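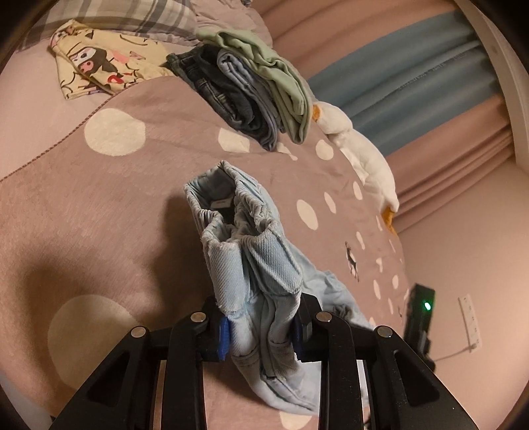

Vernel Finds Tray and Storage Set

Stackable trays for sorting, drying and storing small finds on site and in the store room. Made by Irnerent.

Price: 190.00 per set, excluding tax
Availability: in stock
Item: Vernel set, standard depth

Overview

The Vernel set is made for excavation teams that need to get pottery, bone, flint and small metal finds from the trench to the shelf without repacking them at every step. Each set has 7 perforated trays, 3 solid trays and one lid. The trays lock together at the corners and can be carried as a stack by two people.

The perforated trays are for washed material. Air moves through the base and the sides, so sherds dry evenly when the stack is left in a ventilated room. The solid trays are for soil samples and for anything that should stay in its original packing until a conservator has looked at it.

The trays are molded in gray polypropylene with no added fragrance or coating. They can be scrubbed with a brush and plain water. Do not use solvents on them.

Labeling

Every tray has a raised card slot on both short sides. The slot takes a standard context card or a Bruta waterproof label, sold separately. Pencil and archival ink both work on Bruta labels. Put a second label inside the tray with the finds - cards on the outside do get knocked off in transit.

Dividers

Ruppert dividers fit all Vernel trays and can be moved without tools. Push the divider down until both ends click. The dividers are not watertight and should not be used to separate wet samples. One pack of dividers is included with each set, and extra packs can be ordered with it.

What is in the box

7 perforated trays
3 solid trays
1 lid
1 pack of Ruppert dividers
1 instruction sheet

Not included: labels, foam, acid-free tissue, silica gel.

Care and limits

Do not load a stack with stone or brick. For heavy building material, use the Irnerent crate range.

Keep the trays out of direct sun when they are not in use. The plastic will fade and can become brittle after several seasons outdoors.

Maximum washing temperature is 90 degrees Fahrenheit. Hotter water can warp the perforated bases, and a warped tray will not lock.

Iron and copper alloy finds should be stored dry in a sealed box. A Vernel tray with the lid on is dust resistant but is not airtight.

Older sets

Sets bought before the September redesign have a shallower corner lock. Old and new trays can be used side by side on the same shelf but should not be stacked together. The lid fits new trays only. Replacement lids for older sets are still available on request.

Delivery and returns

Orders placed by 15th November ship before the winter closure. Later orders ship when the warehouse reopens. Unused sets can be returned in the original box. Please brush out any trays sent back for repair and remove all labels first.

Related items

Bruta waterproof labels
Ruppert dividers, extra pack
Vernel replacement lid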